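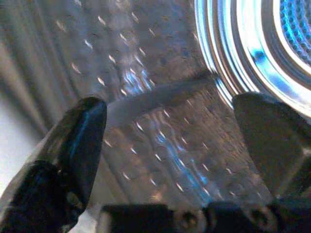

About Kerkero

Kerkero is a family-run upholstery and furniture repair shop on Morgan Street. We re-cover chairs, sofas, benches and headboards, rebuild seats, re-glue loose joints and replace worn-out webbing and springs. Most of our customers are households in town. The rest are small restaurants, waiting rooms and churches that would like to keep the seating they have.

How we started

The business began in a two-car garage with one walking-foot sewing machine and a cutting table made from an old door. The first paying job was a set of dining chairs for a neighbor. Word got around, the garage filled up, and we rented the back half of the former Bomitz shoe warehouse. We later took the front half as well. The building now gives us 4000 square feet, with the sewing room and fabric library at the front and the frame shop and foam storage behind.

We kept the old Bomitz sign over the loading door. People still use it to find us.

What we do

Reupholstery makes up most of our work. A piece is stripped to the frame, checked for cracks and loose joints, repaired where needed, and built back up with new padding and cover. We save the old cover until the job is finished and use it to check the pattern.

Smaller jobs are welcome. We replace cushion foam, zippers and single panels, and we will re-tack a dust cover while you wait if the bench is free. We don't repair leather car seats, and we don't refinish pianos.

Fabric

There are three ranges in the shop: plain wovens, heavy-duty vinyl for commercial seating, and a wool line called Tevus that we have cut and sewn for years. Swatches may be borrowed for a week. You can also bring your own fabric. Please call before you buy it, so we can tell you how many yards to get and whether it will hold up on a seat.

Estimates and timing

Send photos and rough measurements for a first price. The final figure is given once the piece is here, and we call before doing any work beyond it. A chair normally takes three weeks from the day the fabric arrives. Sofas take longer, and November is always our busiest month, with people wanting dining chairs back before the holidays.

Pickup and delivery are available within the county for a flat fee. We need 2 clear feet of hallway to get most armchairs out.

Visiting

The front counter opens at 8 a.m. and closes at 4 p.m. on weekdays. Parking is on the Morgan Street side. If you are bringing furniture, pull around to the loading door and ring the bell.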